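4. Setting up price and announcement alerts

Flokano can send you an alert when a share on your watchlist crosses a price you choose, or when the company lodges an announcement with the exchange. Alerts are switched off on new accounts. You need at least one company on your watchlist before you start (see section 3).

4.1 Create a price alert

1. Open Watchlist and select the company. The steps below use Skultley, a small nickel explorer.
2. Select Alerts, then New.
3. Choose Price from the first menu.
4. Enter the upper price, the lower price or both. Prices are in the currency of the listing.
5. Choose Once or Repeat. A repeat alert rests for two hours after it fires.
6. Select Save. A bell shows next to the company name.

Note: Prices on the basic plan are delayed. An alert on this plan fires when the delayed price reaches your figure, so the market may have moved by the time you read it.

4.2 Create an announcement alert

1. Select Alerts, then New, and choose Announcement.
2. Tick the types you want. For explorers, most users keep Drilling results, Resource estimate, Capital raising and Trading halt.
3. Leave Quarterly reports unticked if you only want news as it happens.
4. Enter a keyword if you wish, such as "assay" or the name of a prospect. Only headlines are searched.
5. Select Save.
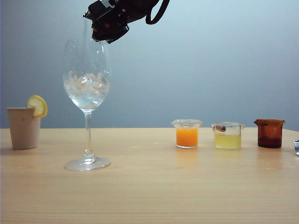 Clear glass with ice, paper cup to the left.

Caution: An alert is not an order. Flokano does not buy or sell anything when an alert fires. To place a stop or limit order, use your broker's own screen.

4.3 Share an alert list

Account holders on the Ueda plan can share a list with other users. In the sample list, Haris Matić is the owner and Hüsnü Bozkurt is a reader. Readers receive the alerts but cannot change them.

1. Open Alerts and select Lists.
2. Select the list, then Share.
3. Enter the reader's email address and select Send.

Each list can hold up to 400 alerts. Paused alerts count towards the limit.

4.4 If an alert does not arrive

- Check that the bell is solid. An outlined bell means the alert is paused.
- Check the company code. When Erkergate changed its code after a merger, alerts set under the old code stopped and had to be made again.
- Shares in a trading halt send no price alerts until trading resumes. Announcement alerts still work.
- Look in your junk mail folder, and add the Flokano sending address to your contacts.

To send a test message, open Alerts, select Settings and then Test.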